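プレスリリース
2020年5月24日
株式会社フラスビー(Flasby)

「除菌できる台ふきん」をめぐる表示に疑問 フラスビー、台所用ふきんの使用実態調査を公表
自社製品「プレラック」の「抗菌」表記も取り下げへ

台所用布製品の企画・販売を手がける株式会社フラスビーは、家庭における台ふきんの使い方についての調査結果をまとめ、本日公表しました。あわせて、自社のふきん「プレラック(Prelach)」の包装およびウェブサイトから「抗菌」の文字を外すことを決めましたのでお知らせいたします。

ここ数か月、台所まわりの商品には「除菌」「抗菌」「ウイルス対策」といった言葉が急に増えました。手洗いや拭き掃除への関心が高まっていること自体は歓迎すべきことです。しかし、布に加工を施しただけで調理台が清潔に保たれるかのような売り文句には、当社は以前から首をかしげてきました。布は汚れを受け取る道具であり、受け取った汚れは洗うまで布に残ります。加工の有無にかかわらず、この点は変わりません。

業界の一員である当社がこうしたことを申し上げるのは、都合のよい話に聞こえるかもしれません。実際、当社も昨年12月の出荷分まで、同じ種類の言葉を包装に大きく印刷していました。今回の調査は、その言葉がお客様にどう受け取られていたのかを確かめるために行ったものです。

■調査の概要
調査名:台ふきんの使用と洗濯に関するアンケート
対象:当社通信販売の利用者
有効回答:1473件
方法:ウェブ上の質問票による自己申告

はじめにお断りしておきますが、この調査には限界があります。回答者は当社の商品を買ったことのある方に偏っており、台所の布にもともと関心の高い層と考えるのが自然です。また、洗濯の頻度は本人の申告によるもので、実際より多めに答えた方もいるでしょう。したがって、以下の数字を「日本の家庭の実態」として引用することはお控えください。

■結果1 「抗菌」と書かれていると洗う回数が減る人がいる
「抗菌加工のふきんであれば、洗う間隔を延ばしてもよいと思う」と答えた方は40%でした。加工によって布の上で菌が増えにくくなることと、その布で拭いた台がきれいになることは別の話ですが、自由記述欄を読むかぎり、この二つはほとんど区別されていません。「抗菌なので水ですすいで干すだけにしている」「加工品に替えてから漂白をやめた」という記述も見られました。

売る側は「そのような使い方は勧めていない」と言えます。当社の旧包装の裏面にも、小さな字で「使用後は洗ってください」と書いてありました。ただ、表面の大きな文字を読んで買った方に、裏面の小さな文字を読まなかった責任を問うのは無理があると考えます。

■結果2 一枚で何でも拭いている
調理台、食卓、コンロまわり、床にこぼした水までを同じ布で拭くことがあると答えた方は34%でした。色違いの組商品を使い分け用として売ってきた当社には、耳の痛い結果です。使い分けているという方からも「はじめの一週間だけだった」「家族が色の意味を覚えない」という声が届いています。色を増やせば解決するという発想を、売り場も当社も見直す時期に来ているのかもしれません。

■結果3 替えどきの目安は当てにされていない
「包装に書かれた交換の目安を守っている」と答えた方は18%にとどまりました。もっとも、これを消費者の怠慢と決めつけるつもりはありません。交換の目安には業界共通の根拠がなく、当社の場合も、過去の担当者が他社の表記を参考にして決めたものでした。社内の記録を調べましたが、試験によって裏付けた形跡は見つかりませんでした。薄くなった、破れた、煮洗いしてもにおいが戻る。そうした状態を見て替えていただくほうが、日数で区切るより納得がいくはずです。

■商品開発担当 フルヘンシオ・モンテス(Fulgencio Montes)のコメント
「正直に言えば、抗菌の文字を外すと売り場で不利になるという意見は社内にもありました。私はその意見が間違っているとは思いません。おそらく売り上げは落ちるでしょう。それでも、ふきんに期待できるのは水を吸うことと汚れを取ることで、あとは洗い方の問題です。高い布を長く洗わずに使うより、安い布を毎日洗うほうがよい。布を売る会社の社員としては言いにくいことですが、自分の家でもそうしています。

木の調理台をお使いの方からは、専用のふきんはないのかとよく聞かれます。あると言えば売れるのですが、普通の綿の布で足ります。よく絞って拭き、水気を残さないでください。木の表面についた輪じみや白っぽい傷みは使っていれば出てくるもので、布を替えて消えるものではありません。」

■今後の対応
1. 「プレラック」全商品の包装から「抗菌」の文字を削除します。布そのものの仕様は変えません。価格も据え置きます。
2. 根拠を示せない交換目安の表記を廃止し、洗い方の説明を包装の表面に移します。
3. 木製天板用として準備していた新商品「ガリンド(Galindo)」は発売を見送ります。既存品との違いが、社内試験で確認できなかったためです。
4. 旧包装の在庫は、訂正シールを貼ったうえで直営店「スルトラーノ(Sultorano)」にて販売します。

なお、2の洗い方の説明は次のような内容になる予定です。

・使い終わったら、その日のうちに洗剤で洗う
・漂白剤を使うときは、漂白剤の容器にある使用量と時間に従う
・丸めたまま置かず、広げて干す
・生の肉や魚の汁を拭いたときは、布ではなく使い捨ての紙を使う
・しみが残っていても、洗って乾いていれば使ってよい

最後の項目については、社内でも意見が分かれました。白い布に灰色のしみがあると不潔に見えるという指摘はもっともです。しかし、見た目の白さと清潔さは必ずしも一致しません。真っ白でも一日中湿ったままの布より、しみがあっても洗って乾かした布のほうを当社はお勧めします。

■報道関係の皆様へ
本リリースは、特定の他社製品の性能を否定するものではありません。抗菌加工には定められた試験方法があり、その基準を満たす製品があることも承知しています。当社が問題にしているのは、試験で確かめられた範囲を越えた印象を与える売り方であり、その中には当社自身の過去の表示が含まれます。「ふきんは効果がない」といった見出しは、調査の内容と異なりますのでご遠慮ください。

調査票の全文と単純集計表は、ご請求いただければ電子メールでお送りします。自由記述は、掲載の同意をいただいた分に限ります。当社の集計に誤りや無理な解釈がありましたら、ご指摘いただけると助かります。

■会社概要
社名:株式会社フラスビー
事業内容:台所用布製品の企画および販売
主な商品:ふきん「プレラック」
直営店:スルトラーノ

■本件に関するお問い合わせ
株式会社フラスビー 広報担当
お問い合わせは当社ウェブサイトの専用フォームよりお願いいたします。

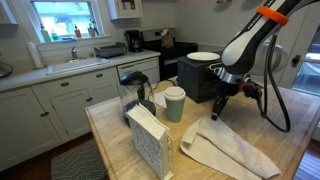
木製の調理台に置かれた白い布と、ふた付きの緑色のカップ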